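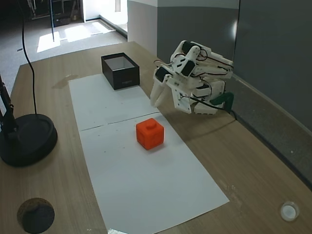 Is a $60 "lifetime" tabletop finish worth it, or is it just wax in a nicer can?

Wael Bouzid
Asked August 21, 2023 in Home > Furniture and Floors
2914 views

I bought a plain wood table secondhand in July and I'm trying to decide what to put on it. The seller had no idea what the top was finished with, or if it was finished at all. It feels dry to me. It gets used for meals, mail, homework, and whatever else ends up there.

The guy at the paint counter steered me toward a product called Skestari, which costs $60 for a can that would fit in my coat pocket. The label says "one coat, lifetime protection, food safe, non-toxic, repels heat, water and alcohol." I asked him what was in it and he said it was plant based. I asked which plants. He said he'd have to check, and then he went to help somebody with a hose fitting.

I've read the company's website twice and I still can't tell if it's an oil, a wax, or a varnish. There's a lot about forests. There's a video of someone pouring red wine on a board and wiping it off right away, and I'm pretty sure bare wood would survive that too if you were fast enough.

So, a few things I'd like to hear from people who have used this stuff or something like it:

Does one coat of anything last, on a table people eat at?
What does "food safe" mean on a can? Is there a test, or can anybody print that?
If I use a cheap wipe-on poly instead, what am I giving up?

I don't mind spending the money if there's a reason. I don't want to sand this thing again next summer. Please don't tell me to just buy coasters. I have coasters, and I have a family that doesn't see them.

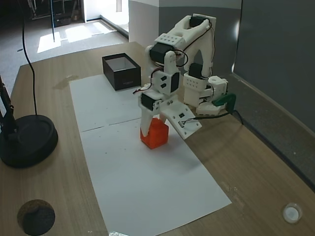

Light wood tabletop, with a white arm standing toward the right side.

Nesma Helmy
Most helpful reply

I refinished furniture for 10 years, mostly dining sets and desks, and I've got a short temper about labels, so take that into account.

"Lifetime" on a can of finish doesn't tell you whose lifetime. Read the back. With most of these products there's a line in small type saying to reapply as needed, which covers pretty much any outcome you can think of. If it wears off in six months, you needed to reapply. I haven't used Skestari specifically. I have used plenty of cans that made the same promise, and they were nearly all either an oil with some hard wax in it or an oil with a hardener you stir in. Those can be nice. They look good, they don't peel, and you can patch one worn spot without doing the entire top. What they don't do is stand up to a wet glass overnight the way a film finish does.

You can usually settle what a product is by looking up its safety data sheet. The company ought to have one on its site or send it when you ask. It won't give you the recipe, but it will often tell you if there's a solvent in there, what family the hardener belongs to, and what the thing does to your lungs. If a company makes you fill out a form and wait a week for that sheet, I'd spend my money somewhere else.

On "food safe": ask them which rule they mean, and if they mean the finish in the can or the finish after it has cured. Wet finish of nearly any kind is not something you want near a sandwich. Fully cured is a different matter, and most ordinary wood finishes sold for indoor furniture are treated as fine for a table once they've had their full cure. You're putting plates on it. You aren't licking it. A cutting board or a wooden spoon is a separate conversation and I'd be pickier there.

As for "plant based," so is turpentine. Linseed oil is plant based and a rag soaked in it can catch fire by itself in a trash can. Please lay your oily rags out flat, outdoors, until they're stiff. I've seen what happens when people don't, and the friendly leaf on the label makes them careless.

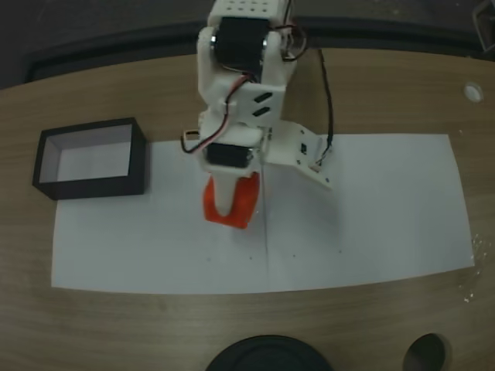

What I would check before buying anything

Find out what's on the table now. You said you don't know, and this matters a lot more than which can you bring home. Put a drop of water somewhere that won't show, like the underside of the edge, and another on the top. If the one on top soaks in and goes dark, you're on bare or nearly bare wood. If it sits there in a bead, there's a finish or a wax in the way, and an oil isn't going to get in no matter what it costs.

Then try a little denatured alcohol on a cotton swab. If the finish goes sticky, it's probably shellac. If nothing happens, try lacquer thinner on another spot, with the window open. Still nothing usually means polyurethane or some other hard varnish, and in that case your "dry" table may only need a good cleaning and a light scuff.

Be suspicious of old furniture spray. Those polishes often have silicone in them, and silicone will give you little craters in a film finish that you'll blame on the brand. Wash with mineral spirits, change the rag often, and let it dry.

Last thing, check if the top is solid or a veneer. Look at the end. If the grain on top doesn't carry on down the end of the board, go very easy with the sander.

To your third point, wipe-on poly gives up a bit of feel. It's a thin plastic coat and some people dislike touching it. It's also harder to patch. If you put a deep scratch in it you'll see the edge of any repair. For a table with kids and homework I'd still pick it, in satin, and I'd plan on more coats than the can suggests, with a light rub of fine paper between them. Wipe-on goes down thin and 2 coats is barely anything.

Karim El Sherbiny

I disagree with some of the above. I used Skestari on my kitchen table and it still looks great!! Easy to put on, no smell really (a little like oranges), my wife loves the color. Water rolls off. I don't know what's in it and I don't care, it works. $60 is a lot but you only use a tiny bit, I have most of the can left if I can ever get the lid back off. Just follow the directions and buff off the extra. Do NOT leave it on thick, mine was tacky in one corner for days.

Nesma Helmy
Comment on Karim El Sherbiny

When did you put it on?

Karim El Sherbiny
Comment

Memorial Day weekend

Nesma Helmy
Comment

Then I'd like to hear from you again in a couple of years. Everything looks great the first summer. I'm glad it came out well, though, and you're right about buffing off the extra.

Fadwa Bouazza

I'm not a pro. I did what Wael is thinking of doing, with a different brand (Graltance, sold in a similar little can with a similar big promise), and I kept notes, mostly out of irritation.

First I did a test board. I'd tell anybody to do this and I know most people won't. I had an offcut of plain pine, I taped it into sections, and I put the expensive stuff on one section, ordinary hardware store Danish oil on the next, wipe-on poly on another, and left the last one bare. I let them sit for a month, which is a long time to have a board lying on top of your refrigerator. Then I set a wet glass on each and went to bed. I did the same with a hot mug, a smear of ketchup, and a cotton ball with rubbing alcohol on it.

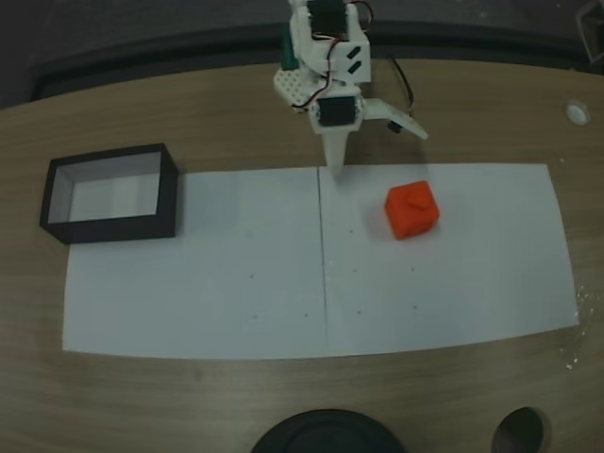 The poly came through all of it except the alcohol, which left a slightly dull spot I could only find by tilting the board at the window. The Graltance and the Danish oil both had rings from the glass. I had my sister look at the two of them with the labels hidden and she couldn't pick which was the costly one. Neither could I, and I'd written down where I put it. The bare pine looked how you'd expect.

Now, one board of pine in one kitchen doesn't prove much. Pine is soft and drinks everything. Maybe on oak or maple the fancy one pulls ahead. I did email the company to ask what wood they tested on and for how long, and got back a coupon.

What bothers me about these ads is that every test on them is done fast. They pour it and wipe it. My family doesn't pour and wipe. They pour and go to soccer practice. If a company wants to impress me it can leave the wine there until Sunday.

I ended up oiling my real table anyway, with the cheap one, for a reason Nesma touched on. I can fix it. When a ring shows up I rub that spot with a gray pad, put on a little more oil, wipe it dry, and it blends in by the next day. I do the top again when it starts looking thirsty. If that sounds like a chore to you, get the poly. If the idea of sanding a full film off a table some day bothers you more, get an oil, and buy the one that tells you what it is.

Also, somebody will probably come along and recommend mayonnaise for the water rings. It half worked on mine. Plain petroleum jelly did the same, and my table didn't smell like lunch.

Wael Bouzid
Comment

Thanks, all. I did the water drop on the top and it beaded, which I did not expect. Alcohol did nothing. Haven't bought lacquer thinner yet. So it's possible I was about to spend $60 to rub oil on top of varnish. The paint counter never asked me what was already on there.

Nesma Helmy
Comment

They never do. Wash it with mineral spirits before you decide anything, and look at it again in daylight. If it's still dull after that, scuff it lightly and put one thin coat of satin poly on the underside somewhere first to see that it sticks.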